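Murkthorpe pair

The Murkthorpe pair is a set of two hand-held parallel-jaw grippers, treated in all paperwork as one machine and in daily use as two machines that dislike each other. It is kept by the Skirness workshop and used to record small-object handling in ordinary homes, with the operator's own hands doing the work a robot arm is later expected to copy. The name comes from the town where the pair was first set up. Murkthorpe has not made much of the connection.

Design

Each unit has two fingers on a linkage, driven by a trigger in the grip. The jaws close in parallel, and the inner faces carry replaceable textured pads in blue. A camera sits behind the fingers and sees roughly what the gripper sees, including the operator's housekeeping. There is no motor. The force comes from a person, which makes the pair cheap to run and prone to complaining about its wrists.

Because the linkage turns on small pins, nearly every fault in the history of the pair has been a pin fault, a pad fault, or a pin fault reported as a pad fault.

Setting up

The Skirness procedure begins with the jaws. Both units are opened to full travel and closed again slowly, and the operator watches whether the two pads meet flat along their length. If they meet at the tips first, the linkage has drifted and the pads get the blame.

The opening is then zeroed. With the jaws shut on nothing, the recorded width should read zero; with the jaws fully open it should return to the same figure each time. A unit that gives a different answer on each of 3 tries is put back in its case and the other one is checked for the same habit. It usually has it.

Clocks come next. The two units record separately and have to agree on the time before they can be used together. Early recordings from the pair show the left hand receiving objects that the right hand has yet to pick up, a skill no later system has managed to learn.

The bracelet check

Once zeroed, the pair is tried on beaded and corded jewelry. Bracelets are an unkind choice. Round beads roll out from between flat pads, cord folds under them, and a loop that has been picked up cleanly will often bring a friend. The Zundine manual, written for an older gripper and still consulted out of loyalty, recommends wooden blocks for the same purpose. Any gripper can pick up a wooden block.

The check uses both a flat soft surface, where the fingertips sink a little, and an open box, where the walls get in the way of the second unit. Operators are told to come in low with the jaws wide, close gently, and stop when the pads touch the beads.
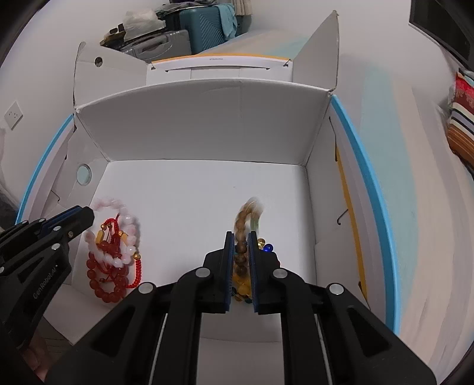 Bracelets in a white box, and bracelets spread on a striped sheet.
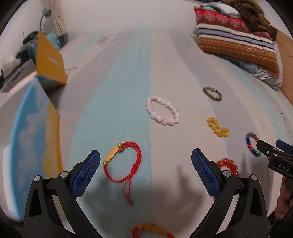
Maintenance

Pads are the only part meant to wear out. Their fine texture fills with lint, particularly after work on bedding, and is cleaned with a dry brush. Water was tried in November and is now mentioned in the procedure only as something to avoid. A pad is replaced when the texture has gone smooth to the thumb or after around 2,000 closures, whichever is noticed first. The record for one set is 2,138 -- a figure that reflects a lost box of spares and should not be read as an endorsement.

Pins are checked for side play by holding the body still and rocking one finger. A trace of movement is allowed. A click is not. Overtightening is the more common offense, and produces a jaw that closes well and opens when it feels like it.

The camera window is wiped last, after everyone has finished touching it.

Repairs and revisions

The pair was stripped and rebuilt in May 2022, when the left unit began closing off-center. The Nigatu shop, which did the work, replaced 5 pins and returned a sixth in an envelope, without a note. It has not been established where the sixth pin belongs. Both units have closed straight ever since, and the envelope is stored with them.

Later changes have been small. The trigger spring was softened, and the case now has a left and a right side marked inside the lid.

See also

Parallel-jaw gripper
Gripper calibration
Backlash (engineering)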